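科宁斯（Conis）园区公共厨房与茶水间使用管理协调会会议纪要

时间：2025年9月5日 14:00至16:10
地点：二号楼一层会议室
主持：Akash Bisht
出席：园区行政组、物业服务组、Colden公司代表、Vishwakarma设计事务所代表、Fladero公司代表，二号楼与三号楼各楼层联络人
缺席：三号楼四层联络人（已请假，书面意见由行政组代为宣读）
记录：行政组

一、上次会议事项跟进

1. 上次会议纪要经与会人员确认，更正一处：第三项中“三号楼二层”应为“三号楼三层”，其余无修改。

2. 二号楼二层水槽下水慢的问题，物业已更换存水弯，并清理了横管。Fladero代表反映更换之后仍有异味，多出现在周末之后的早晨。物业答复，周末无人用水，存水弯水封可能变浅，先安排保洁每次放假结束后提前放水，观察一个月，如无改善再检查通气管。

3. 三号楼一层开水器滤芯已更换，更换记录贴在机身侧面。联络人要求今后每次更换后在群里发通知，物业同意。

4. 微波炉门把手松动一事未完成。配件到货后型号不符，已退回重订。主持人要求在下次会议前给出明确结果，若仍订不到配件，则直接换机，费用从公共设备维修款中列支。

5. 关于在茶水间增设咖啡机的提议，上次会议决定征求各楼层意见。行政组共收回问卷191份，其中赞成165份，其余为反对或未表态。赞成者中多人附注，希望由使用者自备咖啡豆，园区只负责机器和清洗。此事并入本次第四项讨论。

二、冰箱管理

行政组通报，8月底清理冰箱时，清出无标签食品17件，部分已过期。有两家公司的员工事后投诉物品被误扔。

Colden代表认为，清理前一天才贴通知，时间太短，出差员工来不及处理。建议提前三个工作日通知，同时在群里发送。

Vishwakarma代表提出，标签形式不统一，有人只写姓，有人只写日期，很难判断归属。建议统一写明公司、姓名和放入日期。

Fladero代表询问调料和饮料是否也要贴标签。会上意见不一。二号楼三层联络人认为大瓶酱料通常多人共用，逐一贴标签不现实；物业组认为如果不贴，清理时没有依据。讨论后同意单独设共用格，放入共用格的物品只写开封日期，其他位置一律按统一格式贴标签。

三号楼四层联络人的书面意见提到，冷冻室常被整箱冷饮占满，其他人放不进饭盒。与会人员同意，整箱饮品不得存放在公共冰箱，公司活动用品确需冷藏的，提前向行政组登记，存放时间不超过一个晚上。

决议：
（1）每月最后一个工作日下午清理冰箱，提前三个工作日通知。
（2）标签统一注明公司、姓名、放入日期。标签纸和笔由行政组提供，挂在冰箱侧面。
（3）各冰箱门上第二层为共用格。
（4）无标签或超过七天的熟食，清理时直接处理，不再另行联系。

三、餐具与台面收纳

此项讨论时间较长，主要意见如下。

行政组介绍，目前各楼层公用餐具存放方式不同。二号楼一、二层放在抽屉里，没有分隔，筷子、勺子混放；三号楼放在台面上的杯子里，容易落灰。保洁反映每天下班前要重新归位，占用时间较多。

Vishwakarma代表建议统一使用分格收纳盒，放入抽屉，一格放筷子，一格放勺叉。该公司已在自己的办公区试用，认为两格够用，格数再多反而放不下长筷子。

Colden代表同意使用收纳盒，但对是否继续提供公用筷子有不同看法，认为清洗消毒难以保证，应鼓励自带。Fladero代表表示，访客和临时加班的员工仍有需要，不宜全部取消。主持人询问物业能否增加一次消毒。物业答复，现有消毒柜放在二号楼一层，其他楼层需要来回搬运，每天中午和傍晚各一次已经是上限。

讨论后同意保留公用餐具，数量减少一半，筷子每季度更换一次，破损的随时取出。

关于收纳盒的颜色，有人提出选深色，不显脏。物业组倾向浅色，便于发现污渍并及时清洗。最后采用浅色。材质须可用热水清洗，无尖锐边角，具体由行政组比选。

关于抽屉尺寸，三号楼抽屉比二号楼略窄，联络人担心统一采购后放不进去。行政组会后逐层测量，按较窄的一种订购。

抽屉外侧贴文字标识，中英文对照，由Vishwakarma协助排版。

决议：
（1）首批收纳费用上限200元，先在二号楼二层试用一个月。
（2）试用期间由楼层联络人收集意见，下次会议汇报。
（3）台面上除电水壶、洗洁精和抹布架外，不再放置其他物品。个人水杯请带回工位。

四、咖啡机

问卷赞成意见占多数，会议原则上同意增设。讨论集中在位置、用电和清洗三点。

位置方面，二号楼一层茶水间面积最大，且靠近水源，多数人赞成放在此处。三号楼联络人希望能同时考虑三号楼，主持人表示先装一台，运行稳定之后再讨论。

用电方面，物业说明二号楼一层茶水间的插座与微波炉共用回路，两台机器同时工作时可能跳闸，需单独拉线。预计半天完成，施工安排在下班之后。

清洗方面，Colden代表提出由各公司按周轮值。Fladero代表认为轮值容易推诿，建议由保洁每天清洗一次，各公司分摊少量费用。双方各有支持者，未能达成一致。主持人要求行政组分别核算两种办法的支出，会后发给各公司，书面回复后再定。

咖啡豆由使用者自备，园区不统一采购。咖啡渣倒入指定的桶，不得倒入水槽。

五、垃圾分类与保洁时间

物业通报，厨余桶内仍常见塑料餐盒和一次性筷子，收运方曾拒收一次。与会人员同意在桶上方更换图示，字号放大，并在新员工入职材料中加入一页说明。

Fladero代表提出，午间垃圾桶满溢多发生在十二点半以后，而保洁在十二点整收一次，时间不合适。物业同意改为十二点四十分，下午五点半的一次不变。

二号楼三层联络人反映，有人把汤水直接倒进干垃圾桶，袋子破漏后地面打滑。决定在水槽旁加放滤网，汤水先过滤再倒掉。

六、其他事项

1. 三号楼一层茶水间的灯有一组偶尔闪烁，物业本周内检查。

2. Vishwakarma代表询问公共厨房能否在下班后借用，举办部门聚餐。行政组答复可以，须提前登记，结束后自行清理台面和地面，最晚不超过晚上九点。禁止使用明火。

3. 公共厨房年度费用分摊办法沿用今年的比例，明年2月再行复核。Colden代表要求复核前提供各项支出明细，行政组同意。

4. 灭火毯位置不明显，由物业移至门口右侧墙面，高度便于取用，并在群内发布照片。

七、待办事项

冰箱标签纸与挂绳：行政组，两周内
冰箱共用格标识：行政组，与标签纸同时完成
抽屉测量及收纳盒比选：行政组，一周内
抽屉标识排版：Vishwakarma，收到测量结果后五个工作日内
咖啡机单独线路报价：物业服务组，两周内
咖啡机清洗费用核算：行政组，两周内
微波炉把手或换机：物业服务组，下次会议前
垃圾桶图示更换、水槽滤网：物业服务组，十个工作日内
灭火毯移位：物业服务组，三个工作日内

下次会议时间由行政组另行通知。各公司如对本纪要有异议，请在收到后五个工作日内书面提出，逾期视为确认。

附图

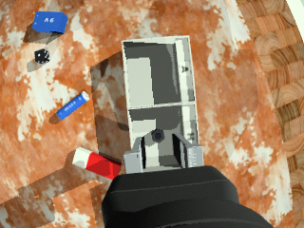

附图一 白色两格收纳盒（效果图）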